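홈 글목록 일 이야기 방명록
검색어를 입력하세요 검색

새해 첫날부터 견적서 얘기

1/1/23

다들 떡국 드셨나요? 저는 두 그릇 먹고 배 두드리면서 노트북을 켰어요. 쉬는 날이긴 한데 작년에 미뤄 둔 얘기가 있어서요. 가을에 Ambaye에 합류했다고만 써 놓고 뭐 하는 회사인지는 한 번도 제대로 안 썼더라고요(댓글로 물어보신 분들 죄송해요!).

Ambaye는 작은 창고를 빌려주는 사람과 잠깐 쓸 사람을 이어 주는 서비스예요. 쓸 사람이 필요한 면적이랑 기간을 올리면 창고 쪽에서 견적을 넣고, 그중에 골라서 계약하는 식이에요. 말로 하면 참 간단한데 창고 사장님들은 원래 전화로 일하시던 분들이라, 제가 하는 일의 절반은 앱에서 견적 넣는 법을 전화로 알려 드리는 거예요. 앱 회사에 들어와서 통화 시간이 이렇게 늘 줄은 몰랐네요 ㅎㅎ

지금 등록된 창고는 72곳이고, 대부분 Burport 항구 뒤쪽에 몰려 있어요. 처음 갔을 때는 골목이 다 똑같아 보여서 같은 철문 앞을 세 번이나 지나갔어요. 요즘은 길을 좀 알아요. 국숫집 끼고 왼쪽으로 들어가면 우리 첫 거래처고, 거기 사장님은 갈 때마다 믹스커피를 타 주세요. 하루에 네 군데 돌면 커피도 네 잔이라 밤에 잠이 안 와요.
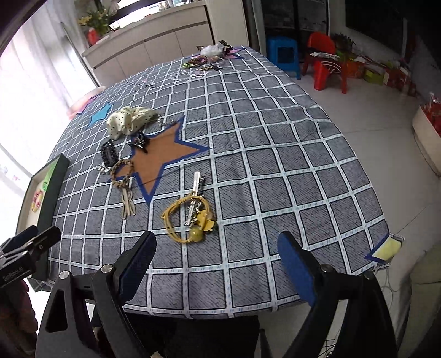 별무늬 천 위의 노란 머리끈

12월에 제일 컸던 일은 역시 투자 미팅이었어요. Sterkley라는 곳인데 저는 발표자는 아니고 숫자 담당으로 따라갔어요. 자료를 18장으로 줄이라고 해서 밤새 줄였더니, 막상 가서는 앞의 세 장만 보고 나머지 시간은 전부 질문이었어요. 제일 많이 나온 질문이 "첫 거래 하고 나면 다음부터는 둘이서 직접 연락하지 않나요?"였는데, 맞아요, 그런 분들 계세요. 저희도 알아요. 대표님이 솔직하게 대답하셨고 저는 옆에서 재계약 표를 펼쳤다 접었다 했어요. 결과는 아직 안 나왔어요. 1월 안에 알려 준다고 했으니 또 쓸게요.

그 사이에 견적 화면도 갈아엎었어요. 예전에는 창고마다 견적 양식이 제각각이라 누구는 관리비를 포함하고 누구는 빼고, 비교가 안 되는 거예요. 한 달에 대략 3,000건씩 들어오는 견적을 사람이 눈으로 맞춰 볼 수는 없잖아요? 그래서 Grostusico라는 문서 정리 프로그램을 한동안 써 봤는데, 표가 두 쪽으로 넘어가면 합계를 못 읽더라고요. 결국 양식을 저희가 하나로 정하고 사장님들께 다시 전화를 돌렸어요. 네, 또 전화요.

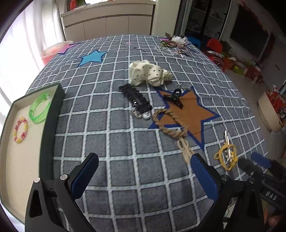

반응은 반반이에요. 칸이 줄어서 좋다는 분도 있고, 왜 비고란을 없앴냐고 화내신 분도 있어요. 알고 보니 그분은 비고란에 "지게차는 오전만 됨" 같은 진짜 중요한 걸 적고 계셨던 거예요! 그건 저희가 잘못했죠. 다음 업데이트 때 비고란 돌아옵니다. 글자 수도 2,000자까지 넉넉하게 열어 달라고 개발팀에 졸라 놨어요(그렇게까지 쓰실 분은 없을 것 같다고 하던데, 저는 한 분 떠오르거든요).

큰 회사에 있다가 옮기니까 어떠냐는 질문도 있었는데요, 월급날 기분은 전보다 좀 조심스러워졌고 점심은 훨씬 맛있어졌어요. 항구 쪽에 생선구이 잘하는 집이 많아요. 위치는 다음 글에 지도랑 같이 올릴게요.

혹시 창고 잠깐씩 빌려 쓰시는 분들, 견적 받을 때 제일 답답했던 점 있으면 댓글로 남겨 주세요. 회의 때 그대로 읽어 드리고 있어요. 저는 이제 설거지하러 갑니다. 새해 복 많이 받으세요!

이전 글 다음 글 목록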